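2022年1月 星期三 阴

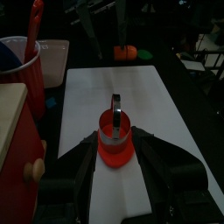 腕部相机里的小金属杯和红垫子，两侧是夹爪。

早上到得比平时晚一点，路上堵车。进门先开Gorkon的控制柜，等自检，去接水，回来自检刚完。左臂第四关节的零位又有一点偏，重新校了一遍，存了新的参数文件，旧的没删，放在备份目录里。

今天还是杯子任务。这个任务在单子上的写法是“抓住杯子，提起，放回垫子”，一句话，做起来要分四段：靠近、合拢、提起、放回。Tradirero那边上周来信说，他们训练的时候发现“放回”这一段的样本偏少，很多条在杯子刚碰到垫子的时候就结束了，夹爪还没松开。我翻了一下去年底录的，确实有这个毛病。当时为了快，脚踏板踩得太早。

所以今天定的规矩是：杯子放下，夹爪张开，手臂退回起始高度，停一拍，再踩踏板。每条会长几秒，一天下来数量会少。数量少就少吧，补录总比删掉重来强。

开工前库里这个任务的有效样本是1,065条。整个Sutcliffe项目到昨天为止是2,263条，杯子差不多占了一半，比例不太好看，后面要多排别的物体。

上午录得不顺。主要问题是杯子的位置。杯子放在垫子正中的时候，两边的指头下去，对得很准，几乎不用调。但是如果每条都放正中，学出来的东西就只会抓正中。我按表格来，每录几条就把杯子挪一挪，有时偏左，有时偏前，有时转一个角度，让把手朝不同的方向。把手是最麻烦的。它细，还弯，指头从侧面合过来，容易先碰到把手，杯子就跟着转。转了以后再合，也能抓起来，但是轨迹里就多了一段乱动。

这种要不要留，我想了一会儿。按Terkstead的采集说明，“中途有碰撞但最终完成”的可以留，要打上标签。我留了一部分，碰得太厉害的丢掉了。说明里对“太厉害”没有写清楚，我自己的标准是：杯子滑出垫子就算。写在备注栏里了，以后别人看得到。

垫子也会动。它是软的，夹爪指头贴着桌面的时候会蹭到边，慢慢就歪了。开始没注意，录到后面回看，发现垫子已经比第一条往右移了不少。本来这也算一种变化，不是坏事，可是表格里记的杯子位置是相对垫子的，垫子一动，记录就对不上。中间停下来，把那几条的位置改成相对桌边重新写了一遍。改表花的时间比录还长。以后直接记相对桌边的。

中午吃了带来的饭，土豆炖得有点咸。饭后在楼下走了两圈，风大，很快就上来了。

下午先看光。屋里偏暗，桌面是白的，在画面里很亮，别的地方都压下去了，夹爪两根指头黑成一片，指尖的边缘不太好分。杯子里面的红色倒是很清楚。我犹豫要不要把顶灯全开。全开的话，和前面录的不一致；不开的话，指尖的位置只能靠猜。后来决定两种都录，前半段不动灯，后半段开灯，分成两个批次，批次名里写明。学习系统要是只见过一种光，换个房间就不行了，这个以前吃过亏：同样的抓取，在窗边那张桌子上一直成功，搬到里间，靠近的时候就偏，怎么调都偏，最后查出来只是窗帘拉没拉的问题。

相机曝光我锁死了，没有用自动。自动曝光在手臂下降的时候会跳一下，因为指头占的面积变大，整幅画面跟着变亮。锁死以后前后一致，就是桌面有一点过亮。可以接受。

背景没有收拾。桌子那边的红柜子、桶、托盘都照原样留着。之前有一版是把周围清空了录的，干净是干净，模型到了有杂物的地方就不太会看。现在的做法是不专门清，也不专门摆，每天什么样就什么样，只保证桌面上夹爪要走的地方没有东西挡着。

两点多开始连续录，状态比上午好。遥操作这件事手感很重要，上午手是僵的，动作一顿一顿，下午就连上了。我自己总结了几点，记下来免得忘：

靠近的时候不要一直看腕部的画面。腕部相机离得近，杯子在画面里变大得很快，看着容易急。先看外面的相机，到了垫子边上再切过来。

合拢的时候慢。金属杯滑，合得快了会弹一下。夹爪力度调到中档够用，再大没有必要。

提起的高度不用太高，过了把手顶端那个高度就行。提得太高，放回的时候要找很久。

放回的时候，等杯底落稳了再松。松早了，杯子会磕一下，声音很大，力传感器的曲线上是一个尖峰。

还有一点是关于失误的。手偏了以后，我以前的习惯是马上停掉重来。现在改成先试着救，退一点，重新对，再合。救回来的那几条其实很有用，模型在真实运行的时候一定会偏，它得见过偏了以后怎么回来。Tradirero的信里也提到想要这类样本，没说要多少。我今天有意做了几次，故意从偏的位置进去，再修正。做得不太自然，故意的和真偏的看起来还是不一样，真偏的时候会有一点犹豫，故意的没有。这个怎么办还没想好。

三点半左右踏板失灵了一阵，踩下去没有反应，录制一直不停，一条录成了好长一段，里面连着做了好几次抓放。查了一下是接头松了，重新插紧。那一段没有扔，晚点可以用脚本切开。切的时候要对着夹爪开合的信号切，不能只按时间。

四点以后磁盘报警，剩余空间不够了。把上周的原始数据转到Terkstead的服务器上，传得很慢，一边传一边录会丢帧，只好停下来等。等的时候做标注。每条要写一句任务描述，系统会给一个默认的，但是默认的永远是同一句。我尽量换着写：“拿起杯子再放下”“把金属杯提起来，放回红垫子上”“抓住带把手的小杯子”。写到后面词就用完了，又绕回第一句。想过让程序随机换词，试出来有几句不通，还是手写。

傍晚回放检查。我是每一条都拉一遍，倍速看，重点看三个地方：开头手臂是不是在起始位，中间杯子有没有掉，结尾夹爪有没有张开。有26条不合格，大部分是上午的，原因多是结尾停得太短，还有几条是两路相机的时间戳对不齐，差得不多，但是超过了允许的范围。时间戳的问题单独记了，怀疑和下午那次磁盘报警有关，不过有一条是上午录的，说不通。明天再看日志。

不合格的没有删，移到单独的文件夹。去年删过一批，后来有人想要失败样本做对比，已经没有了。

下班前把夹爪的指垫擦了一遍，备用的还有2副，月底前要再订。桌面也擦了，用的是干布，湿布会留水痕，反光以后在画面里很明显。

杯子任务再录几天就先放一放。下一项排的是拉抽屉，2月开始，物体和相机位置都要换，标定得从头做。采集表也要改，加一栏“相对桌边的位置”，加一栏“灯”，再加一栏“有无修正动作”。栏越加越多，填的时候嫌烦，查的时候又总觉得少一栏。

晚上回来肩膀酸，右边比左边厉害，大概是一直端着操作手柄的关系。想给右手加一个托，Gorkon的配件单上没有合适的，找块海绵垫一下也行。

数据还在传，走的时候到一多半。明天先看传完没有，再开机。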